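Busteo Street Kitchen Classes
Progress report to the Kaewsai Fund, 27 January 2021
Prepared by Bernice Ofori

Classes

The cooking course for new tenants ran through December with 20 people enrolled, split into two groups so that each could keep its distance in the room. Nana Essien taught the morning group and Yayra Aryee the evening one. Attendance held up well until the last week before the break, when the evening group was down to nine. Two people left the course for work and have asked to come back in spring.

The recipe booklet is nearly finished. Benedicta Agbeko has tested everything except the bean dishes, and Marlies Pichler is doing the layout. We moved the section on reading food labels to the front after both groups asked for it.

Equipment

Many tenants have no full-size oven, so the baking lessons now use small countertop models. Pan sizes and baking times in the booklet have been changed to match. 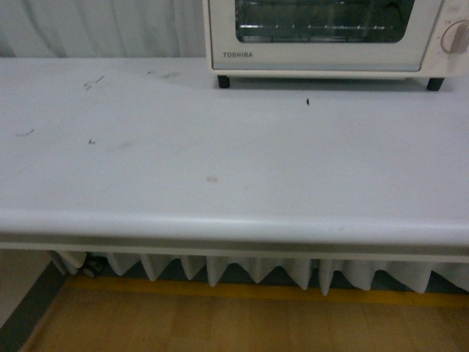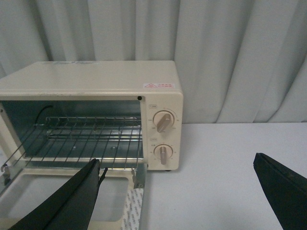
Toaster oven on the countertop (first photo) and with its door open (second photo).

Spending

We spent $1,028 in this period, mostly on groceries and printing. The line for bus fares is well under budget - fewer people took the bus than we had planned for - and we would like to move what is left to groceries. Please let us know if this needs a formal request.

Problems

The room booking with Wavik House ends in spring and we don't yet have a renewal in writing. Bernice has asked for the same hours again. The sign-up form was also down for several days in December, and some people who tried to register then may not have tried again.

Next period

Finish testing the bean dishes and send the booklet to print. Open sign-ups for the spring groups. Settle the room.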